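Interior doors: what we learned from the Merkholm refit

The Merkholm building reopened its second floor in May, and several readers have written to ask how the door work was handled. Rogelio Talavera ran the job for Layug and agreed to share his notes. Most of what follows comes from them, with a few additions from our own office.

Measure the opening, then the door

Older buildings move. An opening that was square when it was framed may not be square now, and a new door ordered from the original drawings will bind at the top corner. Rogelio's crew measured each opening at the top, the middle and the floor, and wrote down the smallest width. They checked both sides for plumb with a long level. Several openings were out by more than a shim could fix, and those were reframed before anything was ordered.

He also suggests checking the floor for level across the full swing of the door. A slab that clears the threshold can still drag when it is open halfway. At Merkholm the worst case was outside the copy room, where an old patch in the subfloor had left a hump. The crew ground it down in an afternoon.

Picking a finish

The tenants wanted wood tones on the doors and light walls in the offices. Kristine Sarmiento at Trendico put together the color schedule. She advises looking at samples standing upright, at full height if you can get them, under the lights that will be used in the room. Small chips laid flat on a table tend to look lighter than the finished door.

Red-brown finishes go well with pale blue or gray walls. They are harder to match if one door has to be replaced later, so order a spare slab with the first batch and store it flat in a dry room. Frames in a dark color hide scuffs from carts better than white ones do.

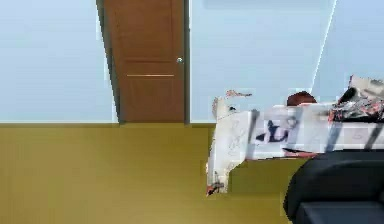

Knobs, levers and closers

Knobs cost less and are still fine for closets and storage rooms. For doors the public uses, levers are easier on the hands, and local rules may require them. Check with your building department before you buy. Merkholm kept its existing knobs on the supply closets and put levers everywhere else.

Closers should be adjusted after the carpet goes in. Veikko Riihimäki, who looks after the building day to day, went back over every closer a month after the tenants moved in. He found that the ones near the stairwell needed a little more force because of the draft. The others were left alone. He keeps a card for each door with the date of the last adjustment and any parts used.

Ordering and lead times

Likier supplied the slabs in two shipments of 200. The first arrived 4 days early, before the storage room had been cleared, and the crates sat in the loading bay longer than anyone wanted. Ask your supplier for a call the day before delivery. Open the crates the same day and look at the corners, where most of the shipping damage shows up.

Let wood doors sit in the building with the heat or cooling running before you hang them. Seal the top and bottom edges as well as the faces. Rogelio says the bottom edge is the one he most often finds bare when he is called out to a door that sticks.

Next issue

Sushil Kushwaha will write about ceiling tile and what to do with old grid. If you have a question about doors in the meantime, send it to the office and we will pass it along to Rogelio. Please include the width of the opening and the type of wall.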